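Grosden compares gripper fingers for display panels with adhesive liner

Grosden, Mon 12 February

Grosden has finished the first part of a comparison of gripper fingers and controllers for small assembly work. The work was made together with the engineering office Dirmont, and it looks at one task that many workshops still do by hand: to take a flat display panel with adhesive liner on it, and to put it in a holder so that it does not move.

In the comparison there are 2 sets of fingers. The first set has plain printed surfaces. The second set, with the project name Gralari, has a soft pad on the inside of the finger. Every set makes 200 cycles, so the full comparison has 400 cycles. The arm and the printed fixtures stay the same for both sets, and only the fingers and the controller settings are changed.

Printed parts have the advantage that a new version can be ready on the next morning. They have also small layer lines, and these lines change how a part slides when it is under pressure. For this reason the team wanted to look at the contact points from very close before it decided on a finger shape.
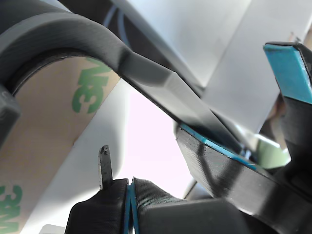
Gripper finger with light-blue pad, next to a gray printed arm and a cardboard tape core.

The comparison started in December with the arm controller. Dirmont supplied two versions of the control software, one that follows a fixed path and one that corrects the path by the force on the fingers. The fixed path was faster to set up. The version with force correction needed more patience, especially in the last millimeters before contact, where the first settings were too nervous. The team has now chosen a slower approach for the last part of the path and a normal speed for everything else.

The cables were also a subject. On an arm that is mounted to a wall, the cable has to follow every turn of the wrist, and a loop that is too short pulls on the gripper. Grosden recommends to all who want to repeat the comparison that they first move the arm by hand through the full path. 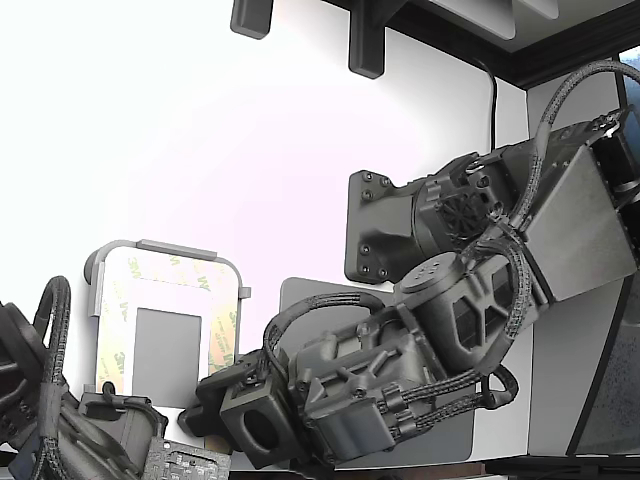 Osaze Ibrahim would have preferred to compare the controllers with only one finger set first, and said that otherwise it is difficult to know which change brought the better result. Grosden has taken up this remark, and the second part will begin with the controllers alone.

The fixture for the panel is a printed tray on legs, with walls at the sides and a wide tab at the front. It is meant to be easy to copy. The drawings will be given free of charge to workshops that take part in the next round, together with the finger files and a short list of settings.
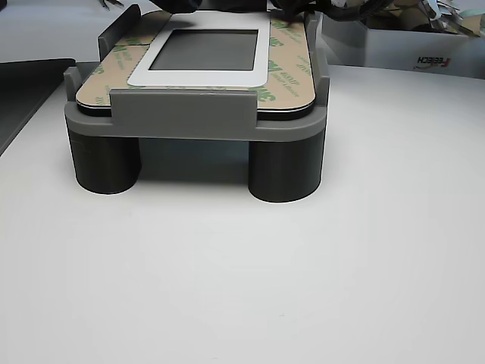 According to Regula Leitner, the fixture decides more than the finger does, and she asked that the next round includes a tray with a little more play at the sides.

The next round has place for workshops with their own arm and gripper. Registration is open for 60 days from today. Questions about the comparison are answered by Florian Kuster at Grosden, and questions about the controller software by Haf Jenkins at Dirmont.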